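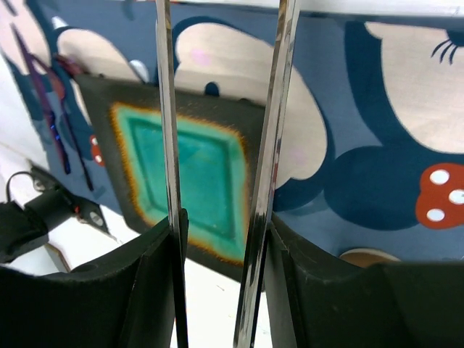 Can I use two SIM cards and a memory card at the same time in the Borkon Condelus?

You have to pick, I'm afraid. The second slot on the tray takes either a SIM or a microSD card, so with two SIMs in you're left with the built-in storage.

Home / Forum / Budget Phones / Borkon / Condelus

Condelus owners: second SIM or memory card?
12 replies | 30 likes

pocketfern
Thanks for the quick answer, even if it wasn't the one I was hoping for! I have my regular number plus a work number, and for years I've carried two phones in my purse like some kind of traveling salesman. My plan was to put both numbers in the Condelus and move all my music over on a card. The store page just says "dual SIM, expandable storage" and I read that as both together. I guess I should have asked before I ordered the case.

slowcharger
The store page is worded badly and I'd complain about it if I were you. That said, I've had mine since March with two SIMs and no card and I'm perfectly happy. After updates and all the preinstalled apps (there are a lot, you can get rid of most of them) I had 18 GB free, and I'm a person who never deletes a photo of my dog.

mapleandtin
Going to disagree with slowcharger here, in a friendly way. 18 GB goes fast if you record any video. I'd put the card in the second slot and forward the work number to the regular one. My carrier set that up over the phone while I ate lunch, and it costs me 2 dollars a month. Calls come through fine.

slowcharger
Calls, sure, but what about texts? Forwarding on my carrier doesn't touch texts, and my bank and my job both send codes that way. I tried it on my old Callier and gave up before the end of the week.

mapleandtin
Okay, fair point on the texts. Mine don't forward either, I just don't get any that matter on that line. Still think people give up the card too easily, though!

pocketfern
Work texts me constantly, so forwarding is out. Has anyone gone the other way and just kept music somewhere else? I have an old player in a drawer that might still hold a charge, but then I'm back to carrying two things.

gull_on_a_wire
Hi all, I mostly read here and don't post much, but I was in the same boat. I keep my playlists downloaded at a lower quality setting and they take up hardly any room. With cheap earbuds on a noisy bus I can't hear the difference, and I used to sing in a choir, so I like to think my ears are decent. Photos get copied to my laptop every so often, when I remember. Also, turn the phone off before you pull the tray. Mine lost track of the second SIM once when I didn't, and I had to restart it to get the signal back.

mapleandtin
Lower quality music, my heart is breaking.

gull_on_a_wire
You'd never know on that bus, I promise :)

pocketfern
Well, I'm going with two SIMs and smaller music files, and if I run out of room I'll come back and mapleandtin can say told you so. Does the tray need a special pin or will a paper clip do?

slowcharger
A small paper clip works fine. There's a pin in the box too, tucked under the paper booklet, which I found a month after I'd bent every clip in the house.

Share (2) | Report | Back to Condelus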